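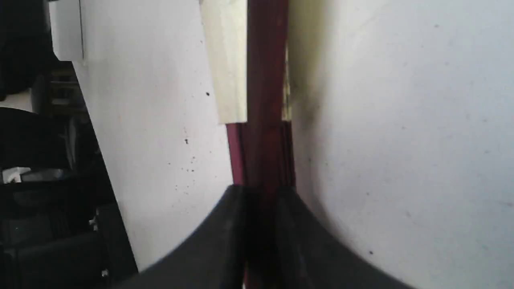 Incidencia 1755 – Abanico plegable: no abre del todo y cierra cuando quiere

Estado: resuelta, con reservas
Prioridad: baja (según soporte), media (según quien se abanica)
Producto: abanico plegable con motivo pintado, gama Clutness
Vendedor: Pulance
Sala: mesa blanca del fondo, taller Gallegos

Descripción del problema

El abanico llegó en febrero, mes en el que no urge comprobar si un abanico funciona. Al sacarlo de la funda abrió hasta la mitad y ahí se plantó. Si se insiste, el papel cruje de una manera que quita las ganas de insistir. Si se suelta, vuelve a cerrarse solo un par de pliegues, sin prisa.

En la ficha del producto pone que la varilla soporta hasta 900 aperturas. De momento vamos por media.

Lo que pedimos es sencillo: saber si es defecto de fábrica, si se arregla en casa y quién paga el papel en caso de que se raje durante el arreglo.

Primera respuesta de soporte

Gracias por contactar con Pulance. Le rogamos que confirme que el producto es un abanico plegable y que ha intentado desplegarlo. Pruebe también a cerrarlo y volver a abrirlo. Si la incidencia persiste, descríbanos el estado del papel y del conjunto.

Nuestra respuesta

Confirmamos que es un abanico plegable. Confirmamos que hemos intentado desplegarlo. Lo hemos cerrado y vuelto a abrir, con el mismo resultado y peor humor.

Comprobaciones hechas

1. Apertura lenta, con las dos manos, sobre la mesa. Llega a la mitad y se frena. El tope es siempre el mismo, lo cual al menos habla bien de su constancia.

2. Apertura con un golpe seco de muñeca, como en las películas. No se recomienda. Se oyó algo y preferimos pensar que fue la silla.

3. Revisión del clavillo. Está recto y gira, aunque duro. Una gota mínima de cera en la junta, aplicada con un palillo, mejora el giro. El papel sigue en sus trece.

4. Revisión del papel, pliegue a pliegue. Lleva pintado un paisaje de estilo chino, con sello rojo y un muro de ladrillos que baja en escalones, y es bastante más bonito de lo que su comportamiento merece. El doblez cruza en diagonal y parte la pintura en dos planos. Pasamos el dedo a lo largo, sin apretar, y anotamos dónde ofrecía resistencia.
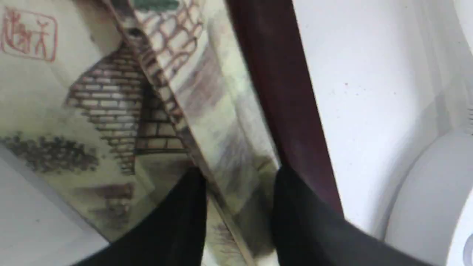 5. Búsqueda de pegamento sobrante. En dos pliegues interiores, cerca de las varillas, el tacto era áspero. Los separamos con una tarjeta fina, desde fuera hacia dentro. Cedieron los dos. Aquí el abanico ganó unos cuantos dedos de apertura y nosotros algo de autoestima.

6. Humedad. El foro de Flellach aconseja vapor. El mismo foro, tres mensajes más abajo, enseña lo que le pasó a un abanico con el vapor. Paso omitido.

Segunda respuesta de soporte

Lamentamos las molestias. Un exceso de adhesivo entre pliegues puede darse en piezas nuevas y no se considera defecto si el producto abre. ¿Diría usted que el producto abre?

Nuestra respuesta

Diríamos que ha empezado a abrir. Entre «abrir» y «empezar a abrir» caben 20 euros, que es lo que costó. Seguimos adelante por cabezonería.

Comprobaciones hechas (continuación)

7. Cambio de luz. Estuvimos revisando los pliegues con la luz del techo, que no favorece a nadie. Trajimos la lámpara blanca de escritorio, la que lleva los enchufes en la base y por eso acaba siempre en la mesa de otro. Al ponerla a la izquierda apareció un tercer pliegue pegado que se nos había escapado. Misma tarjeta, misma paciencia.

8. Repetición de la prueba sobre la mesa, parando a medio abrir para mirar si algún pliegue tiraba de su vecino.

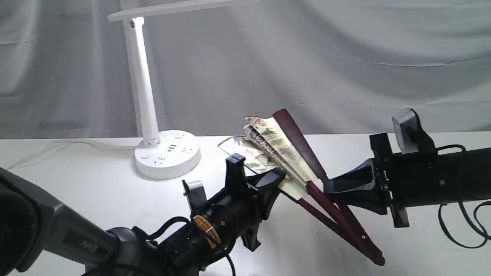
9. Reposo. Lo dejamos abierto toda la tarde hasta donde llegaba, con un libro fino a cada lado. A las siete abría casi entero. El último pliegue pide ayuda con el pulgar.

Resolución

Tres pliegues pegados y un clavillo duro. Separados los primeros con tarjeta, aliviado el segundo con cera. Ya no se cierra solo. Para quien encuentre esta incidencia buscando lo mismo: nada de golpes de muñeca, nada de vapor, y primero la lámpara.

Soporte propone cerrar y nos ofrece un cupón de 100 puntos Pulance, canjeable por otro abanico de la misma gama. Lo estamos pensando.

Pendiente

– Devolver la lámpara a su mesa.
– Aclarar con soporte si las aperturas a medias cuentan para las 900.
– Volver a probar en julio.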